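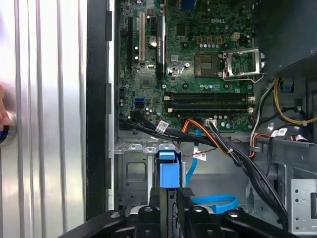

Ear mold bench, November, 9:40

Second go at the swim plugs for Pentti Aaltonen. The first pair let water past on the left side and he came back with the ear blocked again. Nurse at Troltham cleared it, canal looks fine now, a little pink. Waited for her OK before taking a new impression.

Left impression: went past the second bend this time, mouth open with the bite block in. Right: reused the old one, no complaints there.

Mixed the silicone from the Eketti tub, batch 2816. Set time on the label is 30 minutes. Left it 41 since the room was cold and the last ones came out tacky near the tip.

11:15

Trimmed the left. Small void on the underside near the canal tip, filled and put back to cure. Helix lock is thicker than I like, but he pulls his plugs out by that part and tore one in the summer. Leaving it.

Lacquer: Ustari is nearly out, enough for this pair. Kaczorowski say they can send more but only by the case. Ask whether Troltham want to split one.

14:00

Fitting. Right went in as before. Left took some twisting, then sat flush. He says his own voice sounds boomy with both in, same as the first pair. No sore spots after wearing them through a cup of coffee.

Told him no drops unless the nurse says so, and to stay out of the pool until she has looked at the ear again.

To do:
Job number 51 on both bags
Keep the old left plug for comparison
Order bite blocks, small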